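About Brudbridge

Brudbridge is a small baking school and supply shop run by Mieke Groen and Jozef Kramer. We started with one table and a borrowed oven, teaching bread and flatbread to people who wanted to learn at home and had no plans to do it for a living. Last July we passed 60 students for the year.

We teach four people at a time. Everyone works on a silicone mat, the blue kind with measuring rings printed on it, and we use it for nearly everything. You roll your dough out to the ring the recipe calls for – 14 cm for a dumpling sheet folded large, 20 cm for a small pie – and stop there. The mat also marks off the work area, so anything you need for the lesson gets set out on it first and put back at the end.

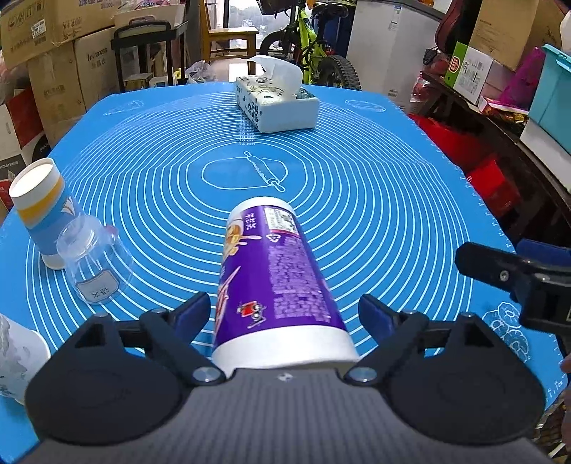 Mieke plans the lessons and writes the recipe cards. There are 19 cards at the moment, and she changes them whenever a class gets stuck on the same step. Jozef looks after supplies and orders. He buys from two wholesalers, Prins and Trorka, and keeps the shop list short: mats, rolling pins, scrapers, scales and a few flours.

Space is tight, and we use all of it. Cartons are stacked along the wall, and there is a metal rack in front of them. If you come by bike, you can bring it inside.

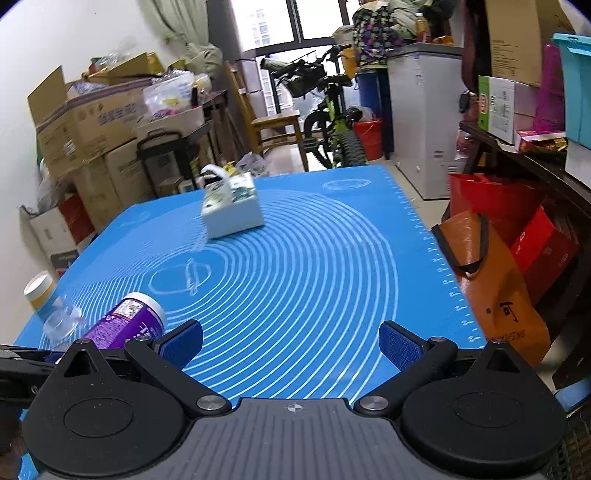
The blue mat, with a leafy-print box toward the far end.

Classes last three hours, with a break for tea. Beginners are welcome, and so are children over ten who come with an adult. To ask about a place or an order, send us a message through the contact page. Mieke answers most evenings after 7.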